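Traversin qui se plie en deux et plaid qui glisse : comment faire un lit qui tient ?

Publié le 2019-08-11 par Mirabelle_du_12

Bonjour à tous ! Je me lance, même si ma question va sûrement paraître bête à ceux qui font leur lit au carré tous les matins.

Je viens d'emménager dans un studio avec du carrelage partout et j'ai un lit avec sommier tapissier, un protège-matelas matelassé blanc (celui avec les losanges), un long traversin crème et un oreiller gris. Par-dessus je mets un plaid jaune et orange avec des bonshommes de dessin animé, que ma sœur trouve affreux et que j'adore. Le problème, c'est que rien ne reste en place. Le traversin se casse au milieu, l'oreiller se balade et le plaid finit toujours d'un seul côté. Au bout d'une nuit on dirait que j'ai dormi à quatre là-dedans.

J'ai essayé de tout coincer sous le matelas mais le plaid n'est pas assez large. Je n'ai pas envie de racheter une parure complète, j'ai 100 euros de budget grand maximum et je préférerais en garder pour des rideaux. Vous feriez quoi ? Merci d'avance !

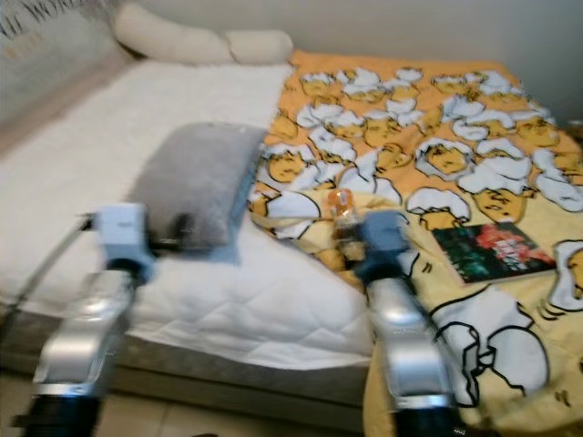 Le plaid sur la moitié droite, le traversin plié contre le mur.

Posté par Grímur Bach

Salut ! J'ai eu exactement le même souci avec un traversin long, et la première chose que je ferais, c'est de le sortir de sa housse pour voir comment le garnissage s'est réparti. Le mien avait tout migré aux deux bouts, du coup au milieu il n'y avait presque plus rien et ça faisait deux bosses. Tu le tiens à la verticale, tu le secoues, tu le retournes, tu recommences, et ensuite tu le malaxes à plat sur le lit (cinq bonnes minutes, ça fait les bras). S'il se replie toujours, regarde la taille de la housse : trop courte, elle tasse le traversin et il plie forcément. J'avais pris une housse Bokwood en soldes sans vérifier la longueur, grosse erreur.

Pour le protège-matelas, mets un drap-housse par-dessus ! Chez moi le plaid dérapait beaucoup moins sur un drap en coton un peu épais que directement sur le matelassé. Et puis ça se lave plus facilement.

Le plaid, moi je ne chercherais pas à le border sur les côtés. Je le plierais en deux dans la longueur et je le poserais en travers, au pied du lit, avec juste le bout rentré sous le matelas. Tes bonshommes seront un peu serrés mais on les verra toujours — et le matin tu n'as plus qu'à tirer dessus d'un coup. L'oreiller, tu le poses à plat devant le traversin.

Posté par Alent

Racheter une couette, c'est plus simple.

Posté par tata_rokano

Je ne suis pas d'accord avec la réponse du dessus, elle a dit qu'elle ne voulait pas tout racheter... Pour le plaid, il existe des pinces élastiques qui se glissent sous le matelas, celles qu'on vend pour les draps. J'en ai depuis deux ans et j'en suis contente, par contre il faut éviter de pincer directement une maille fine, ça laisse des marques. Je mets un petit bout de tissu entre les deux.

Autre idée si tu sais coudre un minimum : ajouter une bande de coton uni de chaque côté. Comme ton plaid tire sur le jaune pâle en bas, un blanc cassé ou un crème irait bien avec le traversin. J'avais fait ça sur un jeté trop étroit, à la main, devant la télé, en trois soirées. Lave ton coton avant de coudre, sinon il rétrécit après et tout gondole !

Commentaires

Mirabelle_du_12 : Merci Grímur, j'ai secoué le traversin comme un prunier et il est déjà plus droit. Je vais mesurer la housse ce soir.

pilou_carrelage : Où est-ce que tu as trouvé le plaid ? Mon fils veut le même.

Mirabelle_du_12 : Dans un vide-grenier, désolée, aucune étiquette dessus !

Iyengar : Les pinces, oui, mais prends-les en métal. Les miennes en plastique ont lâché au premier lavage de drap.

Nous contacter | © 2019 Entraide Maison Rokano, tous droits réservés | Haut de page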